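Robot Learning Lab, Handout 6
Collecting demonstrations: two arms, one desk task
Notes by Akihiko Sugawara. Bring to lab. Replaces the August version, the reset section there is wrong.

1. What we are after

A policy that learns by imitation only knows what was in the demos. So the demos are the course, more or less. Bad gripping habits go in, bad gripping habits come out, and no amount of training time fixes it.

Task set this term is called Trarklow (name of the old project, no meaning). Short desk tasks with small, thin objects. Pencils, markers, an eraser, a cup. Thin things are hard: small grasp margin, they roll, they hide behind the fingers.

Target per group: 600 episodes. Split into sessions of 60. Do not try to do it all in the last week, people have tried.

2. The cell

Two arms side by side on one rail, facing into the cell. Blue brick paper on the walls, flowered mat on the floor. Know where each arm can reach before you touch the leaders. Middle of the mat is shared, and the middle is where arms hit each other.
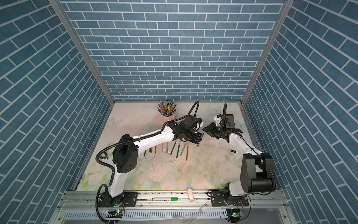 3. Before you record

Check the green lights on both bases. No light, no recording, go find out why.
Open and close both grippers fully, once each.
Move each arm slowly through its range and watch the cable loops. If a loop catches on the wrist, stop and re-route it.
Look at both wrist camera views on the monitor. Smudged lens = wasted session.
Write the session name on the sheet. Group, task, operator. All three please.

4. What counts as one episode

Starts: both arms at home pose, objects placed, recorder on, then one full second of nothing. The still second matters, we use it to line up the streams.
Ends: object released, both grippers clear, arms back at home. Then stop the recorder.

Keep if: the task got done, even if ugly. A missed grasp followed by a clean second try is good data, keep it and tag it "retry".
Throw out if: an arm bumps the other arm, you reached in with your hand, a camera dropped out, or you forgot what the instruction was half way through. It happens.

Never trim a bad ending to make it look good. The trimmed ones are easy to spot in the joint traces and then we have to go thru the whole session.

5. Two-arm work

Most of you are right handed and it shows. Last year's sets had one arm doing everything and the other one parked. Model learned to park it too.

Decide who leads before starting. Say it out loud to your partner.
Handover: giver holds still, receiver moves. Receiver closes, short pause, then giver opens. Not at the same time!!
When both grippers are near each other slow right down. Wrist mounts stick out further than you think, and the camera boxes further again.
Don't rest the fingers on the mat while you think. Lift, think, come back down. 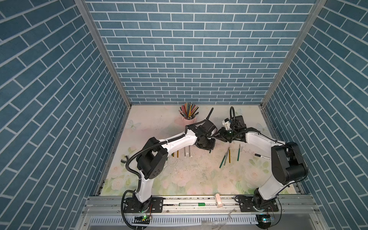 Fig. 2. Both grippers near the middle of the mat, pencil cup toward the back.

Look at the spacing in Fig. 2. Close work like this is where most thrown-out episodes come from. The left arm reaches past center here, so the right arm has little room to come in. Plan the approach from the side, not over the top.

6. Variation

Same task 60 times from the same start pose teaches one start pose. Between episodes change:
- where the objects sit, and which way they point
- which color you go for
- which arm goes first
- the clutter (leave a marker lying out, move it next time)

Don't change the walls, the mat, the camera mounts or the lights inside a session. Those changes are planned ones, and they're done by the Woldemariam group, ask them first.

Dont be too clever with placements either. If a person wouldn't leave a pencil there, skip it.

7. Labels

One plain sentence per episode, written right after. "Put the yellow pencil in the cup with the left arm." Not "pencil task 2". Name the object, the color, the arm. If you did something different from what you planned, label what you did.

8. Upload and hand in

Raw files to the Troditz drive, not the Sulville one, that one is full. Sheet goes in the same folder. 2 people sign each sheet: operator and checker, can't be the same person.

First sessions due 14/03/2026. Late ones still count toward the 600 but don't get checked before the training run.

Read for next time: chapter on action chunking, skip the proofs.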